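Project diary, cloth handling elective
September, entry 19

Started at the bench at 8:40. The assignment from the Colero unit is unchanged: demonstrate a shirt fold with hand-held grippers, log each attempt, and hand the set to the training group at Pralstead by the end of the month. Our target is 2,751 usable attempts. The log stood at 443 when I opened it.

Morning went to setup. Left and right units carry matching kit numbers, so I checked both labels against the sheet before logging in. Faturora, our logging script, dropped its clock sync twice and came back after a restart.
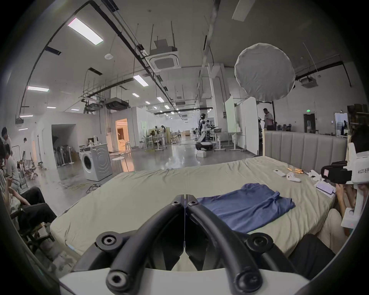
I then rewrote the attempt definition. The old one began when the jaws closed, and that threw away the approach. The new one begins when the jaws enter the area over the bed and ends when they are fully open again. Attempts recorded under the old rule stay in the log with a flag. I argued for deleting them and lost.

Joseph (the project's name for the fold policy, inherited from last year's class) only accepts a flat start. I want crumpled starts in the set too. Flat starts are easier to score, but they cover very little of what a bed looks like in use.

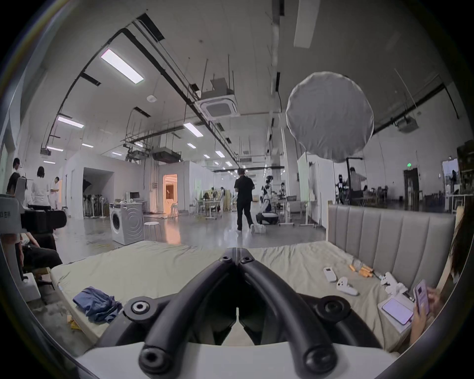

Afternoon

Switched to crumpled starts at 1:15. Reset rule: pick the cloth up at any point, drop it, leave it. No smoothing of the sheet between attempts. The items on the headboard side of the bed stay put as background clutter.
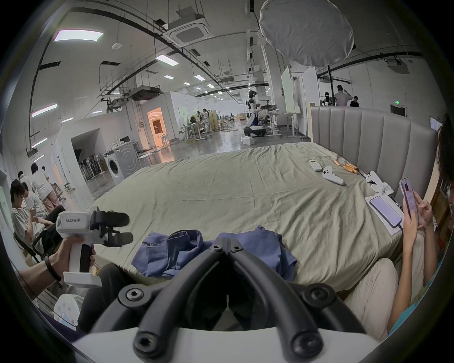 Left and right units at the bed, blue garment near the edge.

Grip depth is the open problem. A shallow pinch takes one layer and tends to slip on the lift. A deep pinch takes sheet along with cloth. I added a column for depth with three values and will see if scoring can use it.
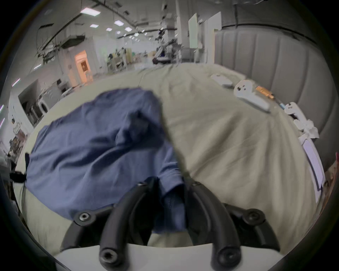
Pinch on the blue cloth, fold drawn into the jaw gap.

Log at close: 578. Still to do: back up the card, tighten the jaw screws, ask for a second cloth in a lighter color.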